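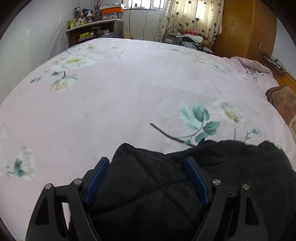
Can you wash the Cedley mattress topper at home?

Only the cover. It zips off and goes in at 40, but the inner is foam and wants nothing more than a damp cloth and an open window.

Right, the topper itself. I've been selling bedding for years and the Cedley is the one I took home and never brought back. It's 6 cm deep, which sounds a bit mean next to the great fat ones, but your normal fitted sheets will still go over it and you won't need a stepladder to get into bed. Solange Fehr at Grutent (they cut the foam for us) talked me out of the deeper version, and I'm glad she did!

It comes rolled in a box. Two of you can manage it easily, one of you can manage it with some swearing. Open it in the morning if you can, lay it flat and leave it until bedtime - mine still had a slightly sulky corner at teatime but it was fine by the next day.
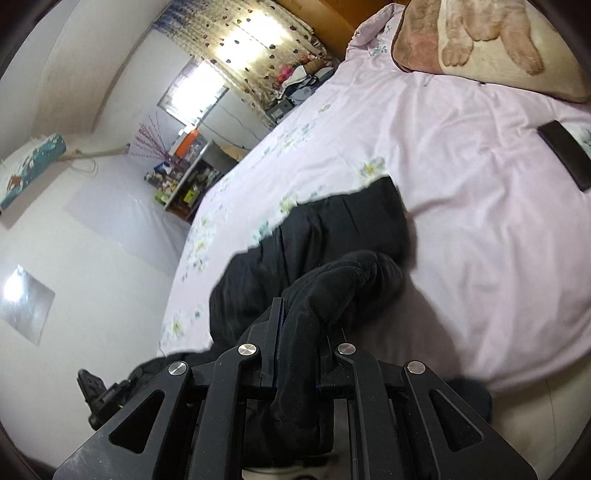 There's an elastic strap at each corner, and they're longer than they used to be. The old ones pinged off deep mattresses and I had a lot of emails. If you've got one of the old covers, the new one fits the same foam, so you can just order that on its own.

Feel: medium. I'm a side sleeper with a grumpy hip and it suits me. My husband sleeps on his back and says it's "fine", so make of that what you will. If you like a really firm bed, have a look at the Vachon instead, it's wool and hardly gives at all.

Sizes: single, double, king, super king
Depth: 6 cm
Cover: cotton, zipped on 2 sides
Spare covers: sold separately
Returns: 70 nights, box not needed

The super king is out of stock until October.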